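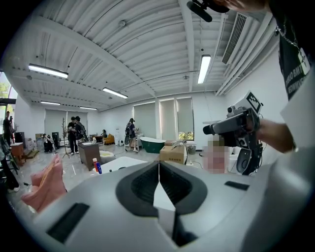 Home | Programs | Grants | Reports | Contact

Reading time: 4 minutes

Student Manipulation Project: Interim Progress Report to the Jekero Fund

Submitted by Mohcine Bennani, Faculty Lead

1. Period and Purpose

This report covers the work of the Student Manipulation Project from the start of the academic year through March. It is submitted under the terms of the Jekero Fund's education award and follows the headings requested in the Fund's reporting guide. Spending is reported separately by the college finance office.

The project teaches second-year students to collect, check, and use demonstrations of household tasks recorded with hand-held grippers. Students work in teams and enter their results in the Pulier Challenge, an intercollegiate event held at the end of the spring term.

2. Enrollment and Staffing

Enrollment for the year closed at 59 students. Sessions are led by the faculty lead and two teaching assistants, both of whom completed the course in an earlier year. A third assistant position, budgeted in the original proposal, remains unfilled. The post has been advertised again with revised hours, and we expect to make an appointment before the summer session.

3. Work Completed

3.1 Training. All students completed the safety and handling unit in the first month. The unit covers grip, trigger control, marker placement, and the care of finger pads. Students who missed a session made it up during open lab hours.

3.2 Recording. Teams have recorded 1000 demonstrations against a full-year target set in the proposal at the same figure. The target was therefore met ahead of schedule. The tasks fall under four headings: folding and sorting cloth items, moving bottles and small containers, clearing a counter, and putting objects away in a cabinet.

3.3 Review. Each demonstration is reviewed by a student from a different team. Of the recordings submitted, 144 were returned for repeat work. Loss of marker tracking was the most frequent reason, followed by recordings that ended before the object had been released. The rate of returns fell in the second half of the period, after the teaching assistants introduced a short checklist to be completed before each take.

3.4 Software. Recordings are stored and labeled in Tjoa, the department's own annotation tool. Two student teams rewrote the upload page as their term assignment, and the new version has been in use for the past month. An export function for outside partners is planned but has not been started.

4. Facilities

Recording takes place in the furnished practice room assigned to the project by the college. Scheduling was difficult in the first weeks, when several teams requested the same afternoon hours. A booking sheet has since been put in place, and each team now holds two fixed periods. Total recording time booked to date is 121 hours.

Students have asked for more storage close to the practice room. At present the grippers are signed out from the main laboratory and returned at the end of each period, which reduces the time available for work. The faculty lead has requested a locking cabinet from the facilities office and is awaiting a reply.

5. Equipment

The grippers purchased under the award remain in service. Replacement finger pads were ordered twice during the period, and wear has been heavier than the proposal allowed for. We request the Fund's approval to move a small sum from the travel line to consumables. A revised budget table has been sent to the program officer under separate cover.

6. Matters Requiring Attention

Cloth handling remains the weakest area. Policies trained on the students' folding demonstrations perform unevenly when the fabric differs in size from the training items. Two teams are now gathering a wider set of items, and Gruveo, our industry partner, has agreed to advise them on sampling.

7. Plans for the Next Period

Teams will complete cloth recordings in April and begin trial runs for the Pulier Challenge after that. The faculty lead will select the competing teams with the two teaching assistants. A final report, including the results of the Challenge and a summary of student course evaluations, will be submitted at the close of the award year.

Contact: Office of the Faculty Lead, Student Manipulation Project | © Student Manipulation Project. All rights reserved. | Back to top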